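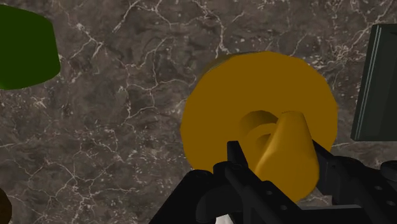
Fotau reprint set for December, with 363 new cards

Dadton, 16th October

Good news if you missed Fotau the first time. Orlandini is printing it again, and the new box should be in stores in December. The first run was 1,000 copies and sold out over the summer. Used ones have been going for silly money since.

Same game at heart. Up to six players, each running a family of river traders, bidding on cargo and trying to stick the others with the bad weather. What's changed is mostly the cards. The deck has been redone from scratch and is up to 363, with bigger type and the icons moved to the top left corner so you can read them in your hand. About time.

Also new: a short game for 4 players that skips the second market. Designer Kamala D'Souza says it plays in under an hour.

"People kept telling me they loved it but could never finish on a weeknight," she said. "So I cut the part everyone was already cutting."

The auction rule has been fixed too. In the old version a tied bid went to whoever sat closest to the dealer, and plenty of groups just ignored that. Now ties go to the player with the fewest ships. Owners of the first printing can get the new rule sheet free from the store, but not the new cards, wich will be sold as a separate pack. No price on that yet.

Of the new print run, 600 copies are held for preorders and the rest go to shops. Rosario Valentini, who handles sales at Orlandini, said there is no plan for a third run "untill we see how this one goes."

The Jaronia expansion, promised last year, is still coming. No date. D'Souza said the map is done but the event cards need more testing.

Preorders open Friday at noon. One copy per person.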